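Keeping the Stitching Cell in Service

5/14/21

Print this article | E-mail this article

The suturing cell at the Narnari training center is asked to do one thing, tie small knots in black thread, and most of the effort behind it goes into what happens before the first stitch. Staff of the Ansari workshop, which maintains the cell under contract, arrive well ahead of the operators and begin with the instruments.

Each instrument is checked at the wrist. The technician turns the joint through its full travel by hand, looks along the cables for frayed strands and confirms that the pivot pins sit flush. The jaws are then closed on a strip of paper. If the strip slides, the instrument is set aside. The log allows 127 sessions before an instrument is returned to the Namach depot for new cables.

Thread is the other daily concern. Short ends left by earlier knots collect between the jaws and in the wrist, where they can be mistaken for a cable fault. The workshop removes them with a soft brush and fine tweezers and forbids compressed air, which drives fragments deeper into the joint.

The camera heads are aligned last. The pad is moistened before alignment, as glare from a wet surface changes the exposure setting. The log now runs to 1,303 entries, and 2 of its binders are devoted to lighting alone.
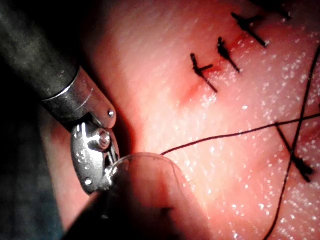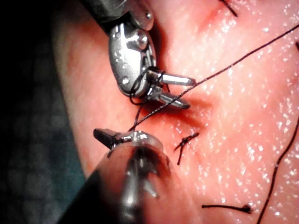
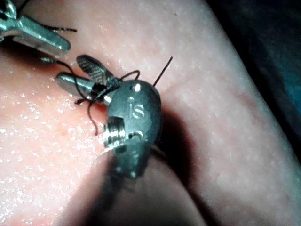

Metal jaws and black thread at work over moist pink tissue.

Plans for July

The center will move the cell to its Pukitz building in July. The instruments will travel in their own cases, and the full alignment procedure will be repeated before any operator is admitted.

Reader Comments

We used the paper strip test for years in our shop. Please tell us what weight of paper they use. Ours tore.

Does the 127 count include practice runs? On our system it does, and we go through instruments much faster as a result.

Good article. I would have liked more on the cables.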